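Kadero Hand-Held Gripper Pair - Setup and Care

Item group: hand-held grippers, marker cubes, wear parts
Supplied by: Zima

The Kadero pair consists of a left and a right gripper, used together by one operator to record two-handed tasks. Each unit carries a marker cube, which the tracking software uses to work out where the gripper is and how it is turned. Left and right cubes carry different codes and must not be swapped.

In the case
- Left and right gripper
- Two marker cubes, factory fitted
- Two wrist straps
- Four spare fingers
- Hex key and cleaning cloth

Mounting the cubes
Seat the cube squarely on its post before tightening the screw. Tighten until the cube no longer turns by hand, then stop; the thread is plastic and strips easily. After any cube has been removed, run the Erau calibration routine again from the start. An old calibration file will load without a warning, but positions will be off.

Wrist straps
Close the strap snugly, with the loose end tucked away from the cube. A strap that stands up can cover part of a code when the wrist bends.

Fingers
The fingers are wear parts. Check the tips every 14 operating hours and replace both fingers on a gripper at the same time. Mixed old and new fingers close unevenly, and thin cloth slips out on one side. Replacement pairs are order number 1073.

Opening and closing should be smooth over the full travel. If a finger drags, take it off, clear lint from the slide with a dry brush and refit. Do not oil the slide - oil collects lint and makes the drag worse.

Cleaning
Wipe the cube faces with a damp cloth only. Alcohol dulls the print. The grippers are not sealed, so when working at a sink keep the body and the cube out of running water. If water gets in, switch off and leave the unit open for 90 minutes before the next check. 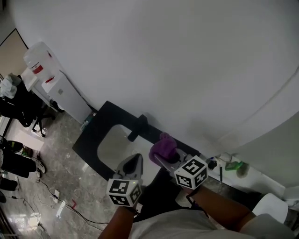

Lapiņa writes that the cleaning section should also mention soap: a film of dried dish soap on one cube face was enough to make tracking drop out at certain angles, and plain water on a soft cloth took it off. She now wipes all faces at the start of each shift and keeps a spare pair of fingers with the hex key.

Service
Return both grippers together for service, with cubes fitted. The service interval is 800 operating hours. Straps are not covered by the service and can be ordered separately, left and right identical.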